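## Novedades de Senotari: el planificador ya habla con las dos manos

Rama de marzo, casi lista para mezclar.

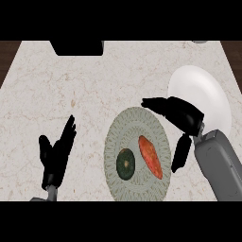 *Marijke Timmermans*

Rápido, que cierro el boletín en nada. Ya corre en simulación la tarea de los dos platos: el decorado con la comida delante, el blanco inclinado junto a la mano derecha. Encimera de mármol, brazos grises, manos negras. La izquierda espera en alto, sin tocar nada.

Cambios en el planificador:

- Control a 500 Hz, percepción a 20. Antes iban en el mismo hilo, un desastre.
- El pulgar derecho tiene por fin su propio margen de colisión. Con el global, cualquier plato vecino bloqueaba el agarre.
- Nueva restricción de inclinación para objetos planos. Se configura en el yaml de la tarea, no en el codigo.
- Dretutine guarda ahora las trayectorias de ambos brazos con el mismo reloj. Los registros viejos hay que convertirlos, script en `tools/`.

Pendiente: el estimador de pose falla con platos blancos sobre fondo claro, la máscara se come el borde. Cuypers propone usar profundidad y dejar el color para la comida. Lo probamos con unas 12 semillas y mejora, pero va lento. Tambien falta que la mano izquierda deje de replanificar cuando no tiene nada que hacer.

Quien use la rama de Rallunness, que no actualice todavía, la interfaz de contactos cambia. Dudas al canal de siempre.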